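Le poste de travail posé sur une nappe : entretien avec Johanna Lüthi
Ergonomie et petit matériel, rubrique Bureau à domicile

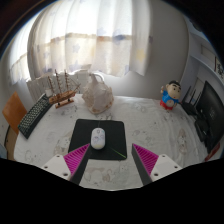 Le tapis d'abord

Johanna Lüthi règle des postes de travail chez des particuliers pour le cabinet Sarkala. Elle commence par la surface. « Une nappe imprimée perturbe certains capteurs optiques et le tissu glisse sous la main. Un tapis sombre, uni, posé à plat, règle le premier point. Pour le second, il faut une sous-face en caoutchouc. »

La souris blanche, ovale, à petits motifs pastel, lui paraît courte pour un usage prolongé. « Sur ce format, la paume ne porte pas. On travaille du bout des doigts. Pour 20 minutes de courrier, aucun problème. Au-delà de deux heures, je conseille une coque plus haute. »

Clavier et dégagement

Le clavier noir est placé en biais, à gauche. Johanna Lüthi le ramène face à l'utilisateur dès qu'il y a de la saisie. « En biais, le poignet gauche compense. Je garde cette position pour la consultation seule, quand la souris fait l'essentiel. »

Reste la maquette de voilier, derrière le clavier, mâts dressés devant le radiateur blanc. Elle ne demande pas qu'on la retire. « Je demande 50 cm de profondeur libre devant l'utilisateur. Ce qui est derrière m'est égal, sauf le radiateur en octobre : un gréement en fil et un bois collé supportent mal l'air sec. »

Pour les taches de la nappe, elle renvoie au lavage et recommande de remettre le tapis une fois le tissu bien sec.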